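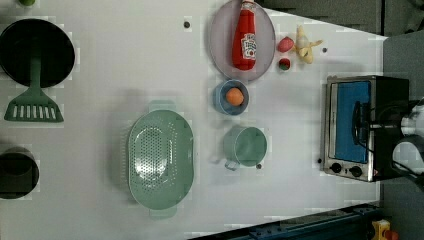
Husico Tabletop Kitchen Set: Data Card

Last updated Jan 12, 2021

Overview

Husico is a list of kitchen items and play food, with photos of table layouts and short written tasks to go with them. It covers small jobs done on a white tabletop: putting food on a plate, moving things in and out of bowls and pans, clearing up at the end. The first layouts were made in July at the Lurkton workroom. The rest were done at Cevumham.

Contents

176 layouts
525 written tasks
33 items in the item list
layouts.csv, tasks.csv, items.csv
photos/ (one top-down photo per layout)

Items

Cookware: black frying pan, black pot, small green saucepan with short handle.
Tools: green slotted spatula, large oval green colander with a tab at each end.
Dishes: gray plate with raised rim, small blue bowl.
Food and packaging: red ketchup bottle with white label, peach, strawberry, peeled banana, orange egg-shaped ball.
Appliance: toaster oven, stainless-steel front, black body.

The remaining entries are in items.csv. The peach, strawberry and banana are play food. The orange ball is listed as "ball_egg" and counts as food in the tasks.

Layout rules

The toaster oven stays at the right side of the table. Everything else can go anywhere, including inside or on top of another item. A bottle may lie on a plate and a spatula may rest across a pan. Items may extend past the edge of the photo. If only part of an item shows, it is still listed, with partial = 1.

Task wording

Tasks are one sentence, present tense, and use the names in items.csv. Samples:

Take the ketchup off the plate.
Put the strawberry in the colander.
Move the orange ball from the blue bowl to the saucepan.
Put the spatula beside the frying pan.

Known issues

"Pan" was used for both the frying pan and the saucepan in the first 90 tasks. These are marked ambiguous in tasks.csv and have not been rewritten.
Color names for the green items are not consistent. The colander appears as "green" and "mint."
Small green items at the edge of a photo were sometimes left out of layouts.csv.

License and contact

Free for research and teaching. Please keep this file with any copy. Send corrections to the Escobar list, with the layout number in the subject line.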